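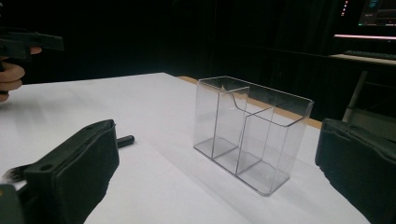 Clear organiser, three compartments

Desk drawer tips, quick ones

Tip it all out first. Everything. Dead pens in the bin, no second chances.

Cloudy acrylic — washing up liquid and lukewarm water, soft cloth. Never glass cleaner, it can craze the plastic. Same goes for the scratchy side of the sponge.

Sticky label left behind? Dab of cooking oil, leave it 8 minutes, wipe, then wash. Margareta uses hairdryer on low but I've warped a lid that way so up to you.

Rubber bands go brittle in teh sun. Keep them in a tin.

Spare keys — tag them NOW, not later. I've got 2 that fit nothing in this house.

Batteries seperate from paperclips please. Tape over the ends of the square ones.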